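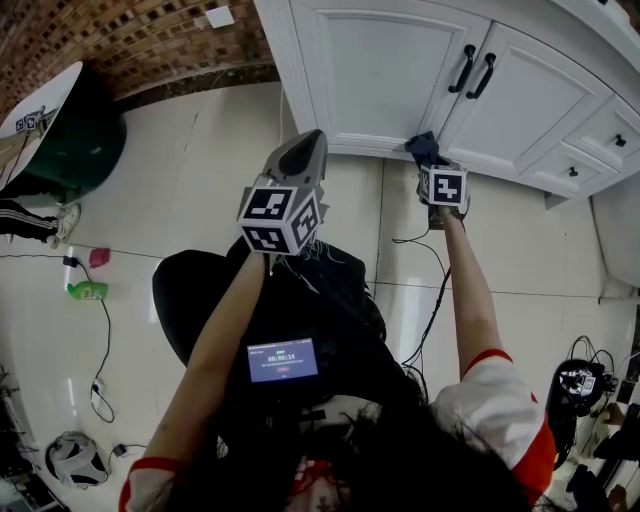
Siddale Sentencing Notes (README)

Hi! I typed these up from the Siddale and Nunport court lists, mostly at night with too much coffee. There are 328 sentencing hearings in here, starting in 2000, split into 2 files — one per courthouse.

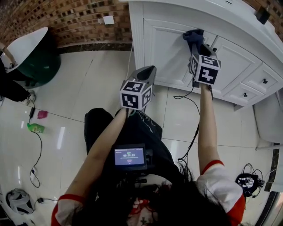 A gripper in each hand, white tiled floor.

Each row has the charge, the plea, the sentence and the judge's stated reasons (shortened by me, so blame me). No defendant names, please don't add them back!

Known problems: Nunport logs "time served" in the wrong column until August, and I haven't fixed that yet.
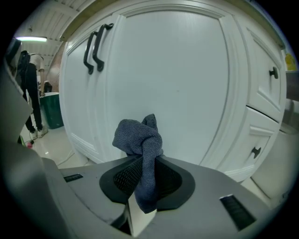
Blue-gray cloth held in the gripper.

Load it with Grutuvard or any spreadsheet. Erraji works too, but it chokes on the blank plea fields.
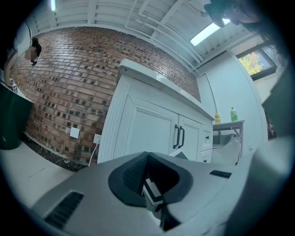
One user wrote to say that suspended sentences ought to get their own column, as mixing them with jail terms makes the averages useless. Fair point, and it's going into the next version.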